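Search this site
Search for: type and hit enter

Stop Putting Christmas Movies On In The Background

June 2021

Yes I know what month it is. The AC is on and I'm writing about Christmas movies. Bear with me, the holiday channels are already running their summer marathons so I'm not even the early one here.

So my complaint. We have stopped watching these movies. We put them on. Different thing. You put on a fan, you put on a pot of coffee. My sister "puts on" The Tullow Inn Christmas every year and I asked her what the innkeeper's daughter does for a living and she said, quote, baking? She's a land surveyor! The whole second half of the movie is about a property line!

And the people making them know it. You can tell. They write them now for somebody folding laundry. Every fact gets said three times. "As your sister, who moved back to Fluscombe after the divorce, I think you should enter the gingerbread contest." Nobody talks to their sister like that. But if you missed the first ten minutes because you were on the phone, well, you're covered. You could miss any ten minutes. You could miss the middle hour.

I rewatched A Letter to Fluscombe last week, one of the older ones, small budget, same snow as everybody else's snow. There's a scene where the widower takes down the second stocking hook and doesn't say anything and the kid sees him do it. That's it. Twenty seconds maybe. No song over it. If you're looking at your phone you miss it and then the ending is just a man crying at a mailbox for no reason. I like that it can be missed. Somebody trusted me to look up.

Compare the remake. Same widower, same hook, except now he holds it and tells the dog what it means. The dog!

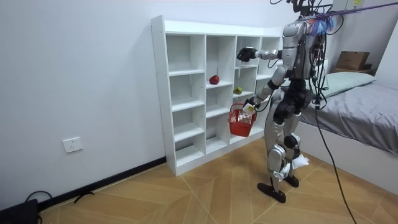
Running time is the other thing. 112 minutes for the remake, with the commercials on top of that, and there is not 112 minutes of story in it. There's a tree lighting, a misunderstanding about a job in the city, and a second tree lighting. I'm not against tree lightings. I cried at one in December and I'd do it again. But the padding is there so you can wander off and come back, and once a movie is built for wandering off it's hard to sit down in front of it on purpose. You feel kind of dumb, giving it your full attention. Like reading the terms and conditions.

My friend Vsevolod Pavliuk disagrees with all of this and we've had it out more than once. He says background is the point. He grew up with the TV on all day over the holidays, people in and out of the kitchen, and the movie was a sort of warm noise that meant everyone was home. Nobody was studying the plot. He says I'm being a snob about wallpaper.

OK. I get it. That's a nice memory and I have some like it. But what was on his TV back then? Real movies, mostly. Stuff made to be watched that his family happened to be ignoring. You could stop with a dish towel in your hand and get pulled in and burn the rolls. His aunt did burn the rolls, he's told me this story himself. I don't think anyone is burning rolls over Brornard Holiday.

Brornard Holiday, if you skipped it, is the one where the toy company sends a consultant to close the factory. Guess. Go ahead and guess. The consultant is named Akanda and the actress playing her is really good, way better than she needs to be, she does a thing with a broken ornament where you can see her decide not to care and then fail at it. And then her boss calls and explains her feelings to her over speakerphone. I wanted to throw somthing. They had it! It was already on her face!

I'm told there were 100 new ones last season if you add up all the channels and the streamers. Fine, make 100. I'm the audience, I'll be there in the ugly socks. Just make a couple of them for people who are sitting down. Cut the speakerphone call. Let the sister be a sister without reading her résumé out loud. Leave one important thing unsaid and see if we catch it, and if half of us don't, so what, it'll be on again at 2 in the morning and then again at six.

And on our side – pick one. One movie this year, phone in the other room, lights off if your family will stand for it. Not a classic either, everybody already behaves for the classics. Pick a dumb one with a bakery in it. I did this with the Tullow one and that's how I know about the property line, which by the way is a pretty solid subplot, the surveyor finds out the inn's been sitting four feet onto the rival's land since her grandfather's time and she has to decide wether to say so. That's a real problem! In a movie my sister thinks is about muffins.

She's watching it properly this year. I'm going over there to make sure.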